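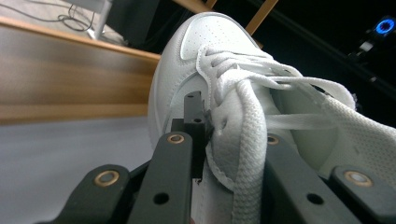 White leather low-top with perforated toe and flat woven laces

How to Clean White Leather Sneakers at Home

My first pair of white sneakers lasted one summer before I gave up on them and wore them only for mowing the lawn, and I've felt a little guilty about it ever since. I've learned a lot since then, mostly at my kitchen sink in Manside, and I'm happy to say that a gray, tired pair can come back a long way with things you already have in the house. Set aside an evening, put some music on, and don't rush!

What you'll need: a bowl of lukewarm water, mild dish soap, an old soft toothbrush, 2 clean cloths, a wooden toothpick, plain white paper for stuffing, and a little leather conditioner.

Start by taking the laces all the way out. I know it's tempting to scrub around them (I did that for years), but the tongue hides a surprising amount of dirt. Drop the laces in a bowl of warm soapy water and leave them while you work on the shoes. Flat laces hold grime in the weave, so rub them between your fingers before you rinse, and lay them out straight on a towel or they'll dry all curled up.

Next, knock off the dry dirt with the toothbrush. Do this outside if you can. Then put a few drops of soap in the water, dip a cloth, wring it out really well, and wipe the leather in small circles. You want it damp, never soaked. Go along the stitching with the brush, lightly, and pick any packed dirt out of the little air holes with the toothpick. Go easy, leather tears more readily than you'd think.

Creases take a second pass. Put your hand inside the shoe and push up gently so the fold opens, then wipe along it. The crease itself won't disappear, but the dark line usually fades.

Wipe everything with the second cloth and plain water, stuff the shoes with paper, and leave them away from the heater for around 11 hours. Rub in a pea-sized dab of conditioner, buff, and lace them back up.

Comments (3)

The toothpick trick worked great on mine, thank you. Does this work for suede?

Please don't use it on suede! Dry brush only.

I used newspaper for the stuffing and got ink on the lining, so yes, plain paper, folks.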